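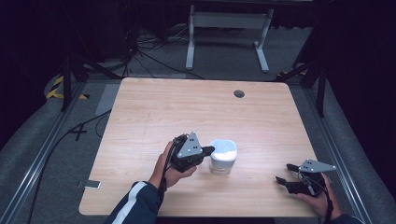 **Figure 2.1** A light wooden tabletop with a small white cup.

# Chapter 2: Wood Indoors

Wood takes in water from the air and gives it back. A board that fits tightly in a humid summer can show a gap by February, when heated rooms are dry. This chapter covers how wood moves, how makers allow for it, and how finishes slow it down.

Most movement is across the grain. A board changes very little in length, even over many years. A wide panel made of solid boards is therefore fixed to its base with slotted holes or clips, so that it can slide a little. Screws driven straight through into a stiff rail may cause the panel to split.

The town of Laken had over 40 furniture shops at one time. One of them, Stavutus, kept its boards in a heated loft for 2 winters before cutting them. Kiln drying has replaced this step in most shops, but boards still need time to adjust to the room where they will be used.

Section 2.1 explains moisture content, which is given as a percentage of the dry weight of the wood. Freshly cut wood of some species can measure 100 percent or more. Section 2.2 deals with grain direction, and Section 2.3 with oils, waxes, and varnishes.

**Terms to know:** moisture content, grain, kiln, finish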